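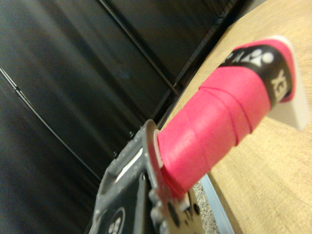
Is racket grip tape on a litter scoop worth it, or is this just a thing people say?
Posted by Zapata in Cats & Litter

Someone on here swore by wrapping the scoop handle in tennis-style overgrip. I've got a plain white plastic scoop with slots, a lined bin with a flip lid next to the tray, and gray granular litter. My hand cramps and the handle gets slick. But grip tape is fabric or foam or whatever, and I can't see how it doesn't end up holding every smell in the house. Has anybody kept one on for more than a week?

Bilunau
4 replies on this site so far telling people to do it and not one says how they clean it. I did try it. The thicker handle is easier on the hand, I'll give it that. The tape wants to unwind at the bottom end unless you finish it off tight with the sticky band.

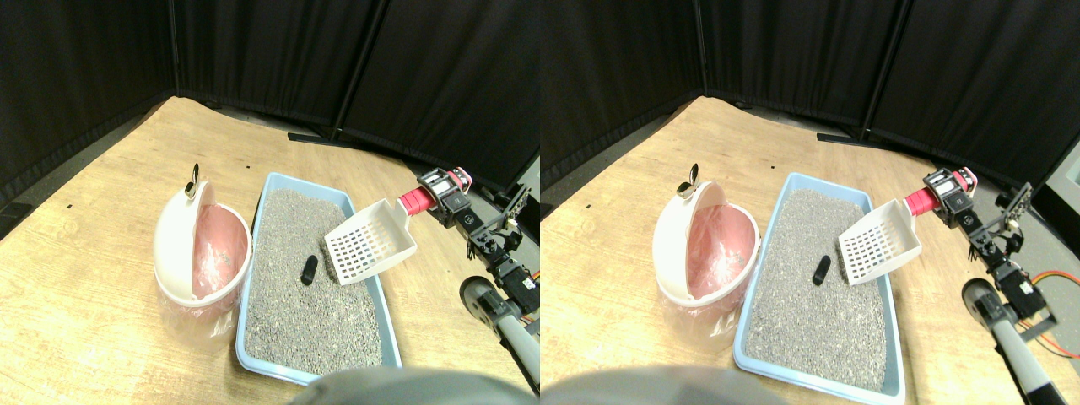 Mine lasted two months before I got suspicious of it and cut it off. I wiped it with dish soap and it seemed fine, but "seemed fine" is what everybody says about litter stuff. Start wrapping at the butt end, overlap each turn a little, and stop well short of the blade. Budget for replacing it.

As for the bin right beside the tray, sure, less dripping litter on the way over. You still have to empty the thing.
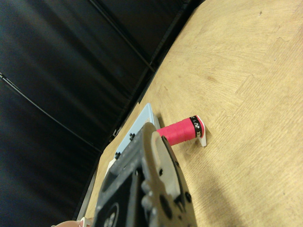

Light blue against the pale wood.

Tostport
just buy a scoop with a fatter handle?? 5 bucks. I don't get why this needs a project

Zovville
I'd split the difference. Grip is fine if you treat it as throwaway — the people claiming it lasts 1000 scoops are guessing. What I do:

Wrap the handle and keep the tape off the part that goes anywhere near the litter.

Flip the bin lid open before you start so you aren't touching it with the scoop hand.

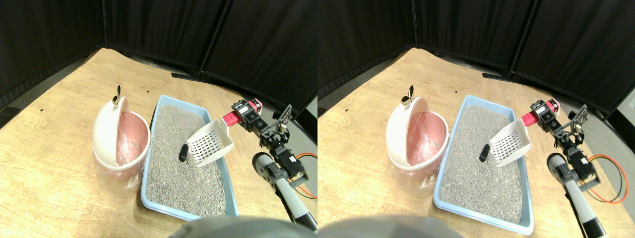 Tip the scoop and let the clean litter fall through the slots. Shaking hard only makes dust, whatever the bag says.

Peel the tape when it starts to smell. If you're asking yourself whether it smells, peel it.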